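Waswood Clay Forum > Glaze and Firing > Pinholes

Pinholes in white glaze, only on the outside of mugs

Posted by kilnsitter_dee, 8 December 2023

I have been making the same mug since May and firing it the same way, and for most of that time it came out fine. The last two kiln loads have pinholes. They are tiny, as if somebody went over the surface with a sewing needle, and they are only on the outside walls. The insides are smooth as a bathtub. Naturally the inside is the part the customer never looks at.

Details, before anyone asks. Clay is the Flaltier buff stoneware, glaze is a satin white I mix myself, dipped outside, poured inside. Bisque to cone 06, glaze to cone 6, electric kiln, no hold at the top. I did change one thing, which is that I started trimming the outside walls thinner after a shop owner told me my mugs were "reassuring" to pick up. I don't see how a trimming tool makes holes in glass, but I've been wrong about most things in this hobby.

I have an order for 26 mugs and would like to sell them as something other than "speckled." What should I try first?

3 replies

Riaan Sithole

It's the trimming. When you trim a groggy clay you drag the coarse bits along the wall and leave little pits behind them. The glaze bridges over each pit, the air underneath has to leave at some point, and it picks the moment when your glaze is too stiff to close up again. Your insides were never trimmed, so they're smooth.

After you trim, go over the outside with a soft rubber rib while the clay is still leather hard and press the surface closed. Don't use a wet sponge for this. A sponge washes the fine clay away and leaves the grog standing up like gravel on a driveway, and you'll be back here with a longer post.

For the mugs you've already bisqued, wipe them down with a barely damp cloth, let them dry overnight, dip, and once the glaze is dry rub the surface lightly with a fingertip so the powder fills the little holes. Wear a mask for that part. Then add a hold at the end of the firing. I go to 2200 F, drop a hundred degrees and sit there for 17 minutes. Satin whites are stiff and need time to heal over. Put a couple of mugs through first and look at them before you commit the whole order.

I lost an entire shelf to this once and blamed the clay, the glaze, the kiln and the weather, in that order.

mudpuddle1217

had this, switched to a Rampersad clear and it went away. also maybe your kiln is haunted

Old Gil at Sikance

Riaan is right about the grog, but I'd look at the bisque too. Cone 06 done in a hurry leaves things in the clay that would like to come out later, through your glaze. Slow down between 1300 and 1700 F and leave the peephole open. If you've been packing the kiln tighter for this order, slow down more. Stacked mugs don't breathe much.

I wrote the whole business up for our studio page, with the cone chart I use and a good deal of complaining about sponges. It starts like this:

Surface Trouble on Cups and Mugs

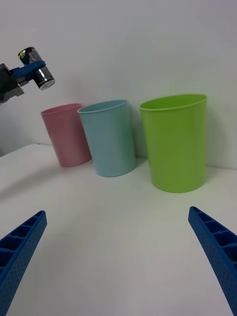 7 min read (1496 words)

A pinhole is a bubble that got out and left the door open. To be rid of them you can have fewer bubbles, or you can give the glaze longer to shut the door. Start with the first, as it costs nothing but patience, and check how thick you're dipping while you're at it. A three-second dip in a bucket you haven't stirred since breakfast is a different glaze every time.

The rest is on the Sikance page under Studio Notes. Ask if the chart won't open. It's my scan and it's not a good one.

kilnsitter_dee

Ribbed four test mugs and put in the hold. Three are clean. The fourth has one pinhole, next to the handle, exactly where a thumb goes. I've been packing the bisque tight, yes, thank you Gil. Doing the next load slower and will report back. Not changing to clear, mudpuddle, but I'll have a word with the kiln.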